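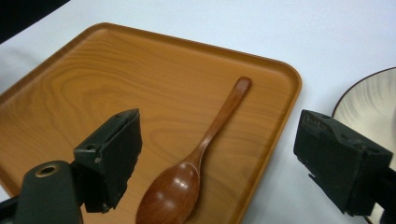
One Hundred-Twelfth of a Racehorse

Filed under: Horses, Money I Used to Have

I own a racehorse. I say this at parties now, usually before anyone has asked, and I let it sit for a second before admitting that I own one share out of 112. My wife worked out that this comes to less than one hoof. She has asked which part we'd be getting if things go badly.

The horse is named Jesteo. He is a bay gelding with a nice face and the competitive drive of a man waiting for a bus. The share cost me $460, plus a monthly amount that goes toward feed, shoes and a line on the invoice called "sundries." I have asked about sundries twice. The first time I was told it varies. The second time I was told it was mostly the usual.

I signed up through Caoimhe Madigan, who runs the syndicate from her kitchen and could sell me a second horse tomorrow if she felt like it. She was very straight with me. She said most people never see their money again, that the horse might not make it to the races, and that I shouldn't put in anything I couldn't afford to set on fire. I remember thinking how refreshing that was, and then I wrote the check.

Our trainer is Sjöberg. I've met him once, for four minutes, at six in the morning. He sends out a weekly update that goes to all the owners and rarely runs past two sentences. A good one says "Worked well." A bad one says "Worked." In July we got a whole paragraph, and the group chat lost its mind until somebody read to the end and found it was about the parking at the barn.

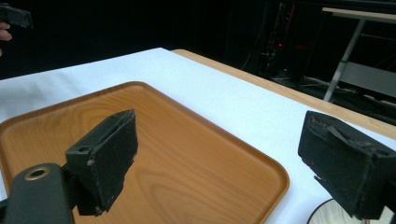
Anyway, he finally ran. The track at Walum has been going since 1875 and the owners' lounge has the original radiators and, I think, the original coffee. I put on a tie. I had pictured a quiet corner where the owners of a racehorse might stand around looking thoughtful, and I hadn't done the math on how many of us there would be. We filled the lounge, the stairs, and a good part of the grass outside. A man with a badge asked if we were a tour.

They only let a handful of owners into the paddock, so Caoimhe had drawn names. Mine came up. I walked in trying to look like a person who knows about hocks. Jesteo went past me three times and on the third time he yawned. Sjöberg was giving the jockey instructions, and I edged close enough to hear the end of them, which was "and then see what he wants to do."

What he wanted to do was watch. He broke fine and sat in the middle of the pack down the backstretch, and for a few seconds I was yelling things I'd only ever heard in movies. Then they turned for home and a big gray called Ravavitz went by on the outside like he'd remembered he left the stove on. Everyone else went with him. Jesteo held his position relative to the fence.

Seventh out of nine. Our share of the purse for seventh works out to a number my bank rounds off. I had also put $14 on him to win, out of loyalty, so the day's accounts aren't pretty even before you get to the parking and the sandwich.

The strange part was afterward. We all trooped down to the barns to see him, and he was standing there getting hosed off, ears floppy, perfectly pleased with how it had gone. A woman I'd never met before that afternoon was crying a little. I told her he looked like he had more in the tank. She said she'd thought so too. A retired dentist behind us said he'd want a longer trip next time, and we all nodded hard, and I don't believe one of us could have told you why.

The update came that Monday-morning sort of early, when I was still in my robe. "Came out of it well. Ate up." I read it to my wife. She said so did I, after the race, and nobody sent out an email.

He's entered again in a few weeks, going an extra furlong. I've already had the tie cleaned, and sundries have gone up.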